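Ondomau Residents' Help Forum
Laundry, Linen and Storage > Folding and Putting Away

Folding dark trousers on a bed without creases or lint

Posted by M. Farkside Annex, 04/12/2023

I am responsible for the upkeep of clothing in a shared house of nine residents. Several of the residents wear black trousers to work every day, and I fold between laundry loads on whichever bed is free, as the house has no table of suitable size. Ironing is done once a week.

I would be grateful for advice on the following matters.

First, the trousers come out of the drawer with a second crease beside the proper one. I fold them in half along the leg and then in half again, and I believe I am following the correct order, but the result is not consistent from one pair to the next.

Second, the black fabric picks up pale fluff from the bedding. The beds in the children's rooms have printed cotton sheets, and these seem to be worse than the plain ones in the adults' rooms. I have not been able to establish whether this is the fault of the sheets, the trousers, or the dryer.

Third, the waistbands do not lie flat. One corner always stands up, and when several pairs are stacked the pile leans toward one side and falls over inside the drawer.

I have searched the earlier threads in this section and found a good deal on shirts and fitted sheets, but very little on trousers. Hanging is not possible for all of them. The wardrobe rail is short and is reserved for coats and dresses. Replies that assume a full-length rail will therefore not be of use to me, although I thank members in advance for any time they give to the matter.

Edited to add: the trousers are a mixture of cotton and polyester blends. None is pure wool. The drawers are of ordinary depth.

3 replies

Humphreys Laundry Desk

Please check the care label on each garment before applying heat. Low heat is suitable for most blends. If the label says dry clean only, the garment should not be machine washed. Lint rollers are sold in most supermarkets.

Members are reminded that duplicate topics should be reported to the section moderators.

Seren Llewellyn
Linen Room Supervisor, Jultside House

The three difficulties described in the original post are connected, and I would suggest dealing with them in the order in which the work is done. What follows is the procedure used in our own linen room, with some changes to suit a bed.

Preparing the bed. Pull the top sheet tight and tuck it on both sides. A loose sheet moves with the garment, and the leg you have just straightened will shift when you smooth the next one. Remove pillows and any blankets. A mattress is softer than a table and will give under the hand, so press lightly with the flat of the palm and work outward from the center. Pressing hard only pushes the cloth into the mattress and leaves marks of its own.

If you are able to obtain a large piece of stiff card or a folding board, lay it under the top sheet. We did this for some years before a proper table was installed, and the improvement was considerable.

Lint. New printed cotton sheets may shed for the first several washes, and pale fibers show plainly on black cloth. I do not think the printing itself is to blame. Wash the sheets separately from dark clothing, and clean the dryer filter before every load. Turn the trousers inside out for both washing and drying. They should be turned back while they are still slightly warm, then shaken firmly from the waistband. Go over the outside with a slightly damp cloth, always in one direction, from the waist to the hem. A clothes brush does equally well if it is kept clean.

Where the bedding continues to shed, place a smooth cotton tablecloth or an old pillowcase over it and fold on that. I keep one for dark garments and another for light.

The fold. Fasten the button or hook and close the zipper. A waistband left open is the usual cause of the raised corner that you mention. Empty the pockets and push the pocket linings flat with your fingers.

Hold the trousers by the hems with the inner and outer seams of each leg brought together. If the garment has a pressed crease, it will now run along the front and back edges. Lay the trousers on the bed on their side, one leg on top of the other, and do not let go of the hems until the whole length is down. Most second creases begin at this point. When the trousers are laid down with the front facing upward and one leg is then folded across the other, the seams seldom meet, and the old crease ends up a little way inside the new edge. The weight of the stack does the rest.

Next, attend to the waistband. On many trousers the seat extends past the line of the leg in a small triangle. Fold this inward so that the edge runs straight from waist to hem. The waistband should then end in a squared corner. If it does not, open the fold and begin again, as the fault cannot be corrected later.

Bring the hems up toward the waistband and stop a short distance below it. Do not cover the waistband, which is the thickest part of the garment. For a drawer of ordinary depth, fold once more into three and stand the trousers on the folded edge. For a shelf, leave them at the single fold and lay them flat. 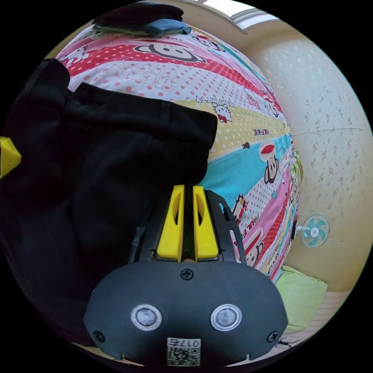
Black garment laid over a cartoon-print sheet, with the waistband-like edge and its seam toward the center of the bed.

Stacking. When trousers are laid flat, turn every second pair so that the waistbands lie at opposite ends. The pile will then be level. We do not stack more than five pairs of any weight. Standing the trousers on edge avoids the question entirely and is the arrangement I would recommend for your drawers. It also allows a resident to remove one pair without disturbing the others, which in a shared house is worth a good deal.

Allow the cloth to cool completely before it is put away. Trousers folded straight from the dryer or the iron will take a crease wherever they are bent, and such creases are slow to drop out. In our linen room the pressed garments rest over a rail for at least the length of one dryer load. In the absence of a rail, the back of a chair is acceptable, provided that it is clean and has no sharp edge.

With regard to the creases already present, hang the affected pairs in the bathroom while the shower is in use and draw the cloth straight by hand. Pairs that do not respond should be pressed on the reverse side, or through a damp cloth if pressed on the right side. Direct ironing of black polyester blends will produce a shine on the seams that cannot be removed.

I would add that fabric softener is best omitted for these garments. It leaves a slight coating to which fluff adheres.

R. Pell

I agree with most of the above but would question the folding in three. With heavier trousers the bundle becomes too thick and springs open. Rolling from the hem to the waist has given satisfactory results in our household since January, including for work trousers. The roll must be firm, and the garment must be smoothed at each turn.

It is correct that the button should be fastened first. I had not been doing so.

Reply from the original poster

My thanks to all who responded. I have tried the side-laying method on one load, and the seams do meet as described. The waistband corner now lies flat on all but one pair, which has an elastic section at the back. I would welcome any further guidance on elastic waists. The rolling method will be tried with the heavier pairs next week.

Related topics in this section
Fitted sheets: folding without assistance
Labeling shared drawers
Removing shine from dark fabric
Care of printed bedding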